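[bodness-hall] Re: The lights in the big room, and the noise from the ceiling

From: Reda Mahrous
To: bodness-hall list
Date: December 15, 2022

Dear Nesma, dear all,

Thank you for your message. I answer between your lines, so that I do not forget a point.

> I would like to start again the discussion of the lights in the
> big room, because in December we need them from three o'clock.
> Yichen says the one over the long table hums and that after an
> afternoon under it she has a headache. Asmaa told me she does not
> hear anything. Can somebody check it?

I went on Tuesday evening, when the room was quiet. I stood under the light for a good while with the heater off, and yes, there is a hum. It is not loud. With the heater on I could not hear it any more, and I suppose this is why Yichen and Asmaa do not agree: Asmaa comes in the mornings, when the heater is always running.

I changed the starter first, as this is the cheap part. The hum stayed the same. I then put in a new tube from the cupboard, and it still hums. In my opinion it is the ballast. I can take out a tube and put in another one, but I do not want to open the fitting myself. For this we should ask an electrician.

> Second question, would it be better to change everything to LED
> now? Faizal has a price from Lahlou and I think there was also one
> from Cavari in the summer, but I cannot find it.

The Cavari one was sent to the list in the summer under the subject "gutter", so it is no surprise that you could not find it. They asked 300 pounds with the fitting work included. Lahlou asks 252 pounds, but if I read it correctly the removal of the old tubes is not in this price. Faizal, could you ask them? The old tubes cannot go in the normal rubbish, and I would not like to have them standing behind the door for one more winter.

I would also ask both of them which colour of light they mean. At Hollcombe they chose a very cold one for their hall, and it makes every paper on the tables look blue. I do not know the correct number for the colour, but a good electrician will know what "not too cold" means.

> Third, some people say the room is too dark and some say it is too
> bright. I don't know what to do with this. Maybe both are right?

I think both are right. The ceiling is white and corrugated, so it gives back a lot of light, and if you work directly under a fitting you have strong reflections on anything smooth. At the far end by the shelves it is another story, there you see your own shadow on what you are doing.

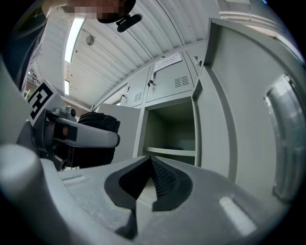 My suggestion is therefore to turn the long table by a quarter, so that people sit beside the light and do not have it over their heads. It costs nothing and two persons can do it before the next session. For the shelves I have a clamp lamp at home which I do not use, and I will bring it. It has a long cable, but please do not lay this cable across the walkway, it must go along the wall.

> Last point, when it rains hard we cannot understand each other.
> Is there something that can be done with the ceiling?

With the ceiling itself I am afraid not, or not for our money. I asked the landlord last year about insulation on top, and he said he would think about it. I have not heard from him since. I can write to him again in January if the others agree. Until then I would move the reading group to the small room on wet days.

One small thing more. The switch by the back door works only if you press the lower part firmly. It is not broken, please do not call me for it in the evening.

Faizal, if you have the answer from Lahlou before Monday, please send it to the whole list and with the word "lights" in the subject.

With kind regards,
Reda

_______________________________________________
bodness-hall mailing list
To leave the list, send an empty message with the subject "unsubscribe"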